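We use cookies to remember your reading preferences. Accept | Manage settings

Stripping a Desktop Tower for Parts
By Selamawit Gudeta
4 August 2026

The refurbishing shop at Civdale processed 601 office desktops in January. Chukwuemeka Abubakar, the bench lead, allows seven minutes for each teardown. Mains power is disconnected first, then the power button is held for five seconds to drain residual charge. Memory and drives come out before any wiring is touched.
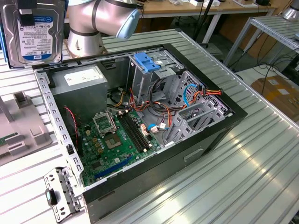
Sorting decides what a machine is worth. Bare boards are graded by socket condition, and a bent contact sends the board to scrap. With the retention bracket flipped open and the CPU gone, the gold-colored contact area is exposed, so a cover should go on before the case is moved. Drives are logged by capacity from the label; a WD Blue marked 1.0TB goes in the hard disk column and is held for wiping.

Power supplies are tested under load at 200 watts. Cables stay attached until the unit passes.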